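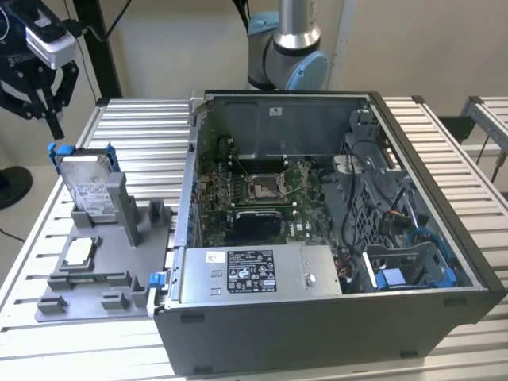

Desktop tower, open for service, with the hard drive, processor and a small board set out in the parts tray.

The question put to this blog most often is whether machines are ready to take over ordinary chores. Readers usually have laundry and dishes in mind. My own work at Nirkholm concerns a duller chore, the fitting of parts into used office computers, and I believe it offers a fairer test than a kitchen does.

The refurbishing floor at Tronthorpe handles over 4000 desktop towers a year. Each one is opened, cleaned, checked and given whatever parts it lacks. A trained technician seats a hard drive in its bay in 8 seconds and thinks nothing of it. The same person can feel a cable caught under the bracket and will move it aside without looking.

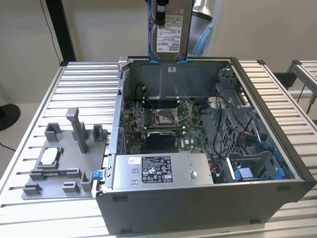

It is that last habit which remains difficult to hand over. Picking up a drive from a known position has been dependable for some time. A printed fixture holds each part at the same angle, and the arm may be told where to go. The inside of a used computer offers no such order. Cables lie where the previous technician left them, and two towers of the same model seldom look alike once the side panel is off.

In April we ran 40 drive insertions under supervision. The arm completed most of them without help. In four cases an operator had to step in, each time on account of a cable across the bay. I regard this as a respectable result and also as insufficient for a working shift, where a person would have to stand by the machine all day.

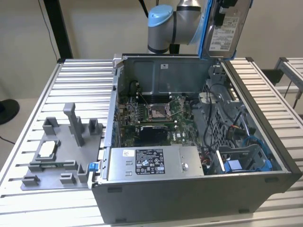
What This Means for the Home

A household is closer to the inside of the tower than to the parts tray. Drawers stick, cords tangle, and objects are put back in new places. Any firm that promises a general helper for the home should first be asked how its product behaves when something soft lies in the way of something rigid. The Grollex trial, which we followed with interest, addressed only the picking up of objects and left their placement to a later stage.

I would therefore advise patience. Single steps in a fixed location can be handed over now. Complete chores, from opening the case to closing it, cannot yet be handed over at our site.
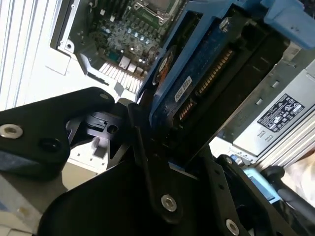
Thongchai Thaweesak takes a different view and wrote on Friday to say that the comparison with a technician is too strict. In his opinion a slow machine that works through the night need not match a person's pace, provided it stops safely when it is unsure. He would rather see the cables clipped back before the tower reaches the arm, and the trial repeated on that basis. The proposal has been passed to the Vondráček team for the next round.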